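Doblado y clasificación de ropa en el dormitorio
Programa de Orden Doméstico – Galería

Compartir 9 · Comentarios 2

El Programa de Orden Doméstico de la Fundación Jodedberg dedica una jornada práctica a la ropa de uso diario. La actividad corresponde al módulo de dormitorio, que se imparte en viviendas habitadas y trabaja con las prendas y el mobiliario de cada casa. La coordinación estuvo a cargo de Kamlesh Pal, responsable del módulo desde su incorporación al plan general de la Fundación.

El ejercicio parte de una norma sencilla: toda la ropa se lleva a la cama antes de devolver nada al armario. La cama ofrece la superficie más amplia de la habitación y permite extender una prenda completa, mangas incluidas, sin necesidad de una mesa auxiliar. Se recomienda dejar libre la zona central del cubrecama para doblar y reservar los extremos para los montones. Las prendas oscuras se tratan como grupo propio – negro, azul marino, marrón –, ya que se confunden con facilidad cuando se guardan mezcladas.

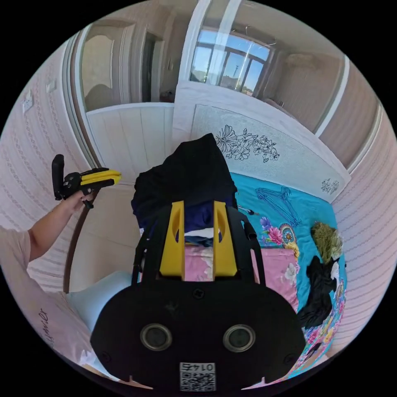
Ropa oscura amontonada sobre la cama, junto a la almohada rosa de motivos florales.

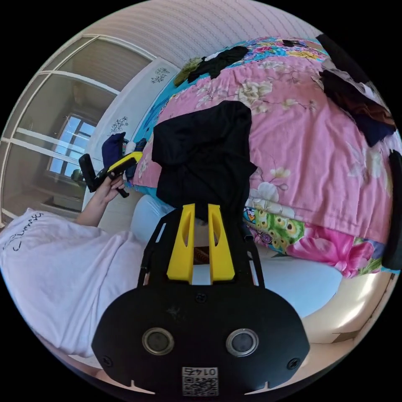 Prenda negra doblada en el centro de la cama. Al fondo, otra prenda negra sin doblar y un paño verde oliva.
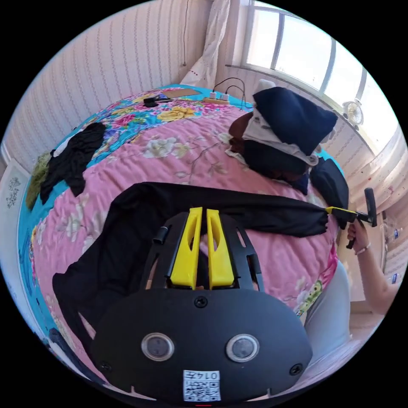

La prenda negra, extendida sobre el cubrecama de flores con borde turquesa.

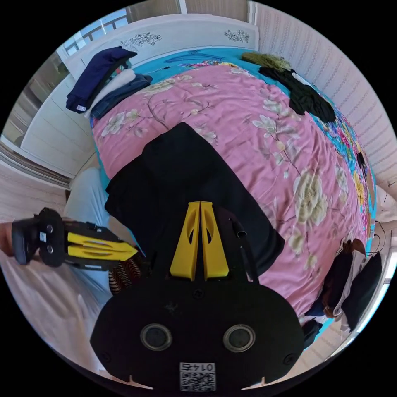

Prenda oscura plegada en forma rectangular. En la esquina, la pila de ropa doblada, con una pieza azul marino en la parte superior.

El método que sigue el módulo es el recogido en el manual interno Gullar, de 100 páginas, cuya segunda edición se distribuye a los hogares inscritos. El manual distingue entre el doblado plano, indicado para estantes, y el doblado vertical, previsto para cajones. En ambos casos la prenda se extiende con la parte delantera hacia abajo, se alisa desde el centro hacia los bordes y se pliegan las mangas sobre la espalda. El ancho final debe ajustarse al del estante de destino, que conviene medir con antelación.

Para los tejidos gruesos o de pelo largo, el manual aconseja un único pliegue y su colocación en la parte alta de la pila. Los pantalones se doblan por la costura interior y se guardan aparte de las camisetas. Las perchas se destinan a las prendas que se arrugan con facilidad; las restantes se desocupan y se agrupan en un extremo de la barra.

Se recuerda a las familias participantes que la clasificación no obliga a desprenderse de ninguna prenda. Quienes deseen entregar ropa en buen estado podrán hacerlo en el punto de recogida de Zovholm, en bolsa cerrada y con indicación de la talla. Durante el último ejercicio, dicho punto registró la entrada de 3783 prendas, que fueron revisadas y distribuidas por el servicio de ropero. No se admiten almohadas ni ropa de cama usada.

La siguiente etapa del módulo se celebrará en agosto y tratará el interior del armario: distribución de estantes, uso de separadores y conservación de la ropa de temporada. Las sesiones tendrán lugar en la sala Doherty y, previa solicitud, en el domicilio de los participantes. Las plazas se asignarán por orden de inscripción – con preferencia para los hogares que ya hayan completado el módulo de dormitorio –, y la confirmación se enviará por escrito. El plazo de solicitud finaliza el 31 de julio de 2026.

Las consultas sobre el contenido de las sesiones o sobre el manual deberán dirigirse a la coordinación del módulo, a la atención de Kamlesh Pal.

Compartir 9 · Comentarios 2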